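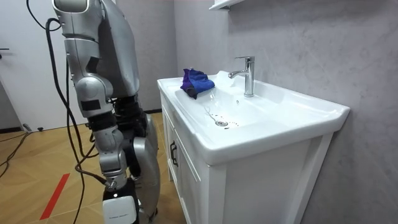
Water spots on chrome + dull ring in sink, what are you all using?

Onomell Home Forum > Bathrooms > Cleaning

tapwater_tess
6 July 2026
Hard water here, really hard. White ceramic sink, single lever faucet. Wipe it down every night and by morning its spotty again. Vinegar sort of works on the faucet, does nothing for the ring round the drain plug. Don't want to scratch the glaze. Ideas? Cheap ones pls

Eifion Ellis
Vinegar and warm water, half and half. Soak a rag, wrap it round the faucet base, leave it 30 minutes. Rinse. Then dry it, properly dry. Spots are just water you left behind.

grout_or_bust
Careful with the 30 min thing. Did that on a cheap faucet at my last place and the finish went cloudy. 5 is plenty, do it twice if you have to.

Eifion Ellis
Never had a problem in 8 years. Depends on the plating I guess. Fine, start with 5.

tapwater_tess
ok so what cloth? I've been using paper towels

A blue cloth is all you need, one for the faucet and bowl, and a different one for the toilet obviously. Back of the faucet first, then down into the bowl.
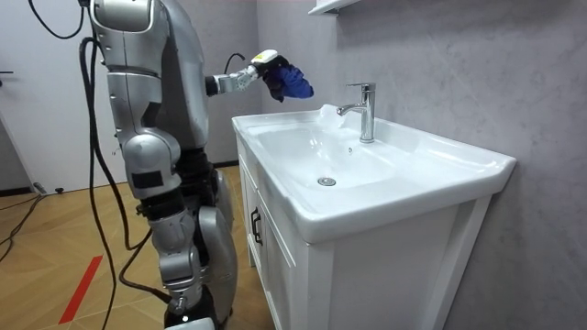
Mwanahawa Rotich
Disagree on top to bottom being the whole answer. Soap film is what holds the minerals. Dish soap on the bowl first, rinse, THEN vinegar. Skip the soap and you're just pushing gunk around.

grout_or_bust
+1 on dish soap. Also the overflow hole, old toothbrush. Mine was disgusting in there

Eifion Ellis
Soap leaves its own film if you don't rinse well. Two products where one would do, imo.

Mwanahawa Rotich
So rinse well? Takes ten seconds.

tapwater_tess
lol ok trying both. left side of the bowl soap first, right side straight vinegar. Will report back. What about the ring tho

Mwanahawa Rotich
Baking soda paste, damp cloth, small circles around the plug. Light pressure. No green scrubby pads, no powder cleanser. My order for the whole thing:

1. Clear everything off the sink, rinse the bowl with warm water.

2. Dish soap, cloth bunched up in your hand so you get some pressure on the ceramic. Work in toward the drain. Rinse.

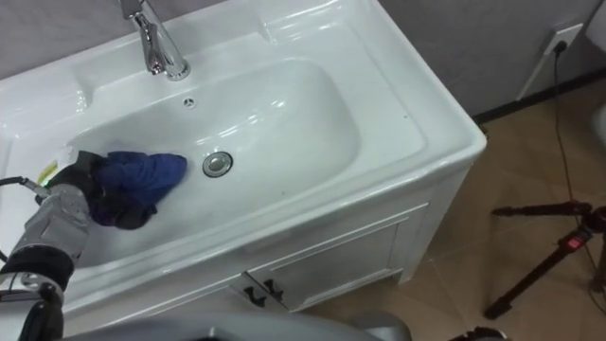

3. Paste on the ring, rub, rinse again. Vinegar on the faucet only, 5 min, and not while there's paste in the bowl or it just fizzes and quits.

4. Dry cloth over all of it, faucet last. Cabinet fronts too if you dripped.

tapwater_tess
Soap side looks better so far. sorry Eifion

Eifion Ellis
Give it a week.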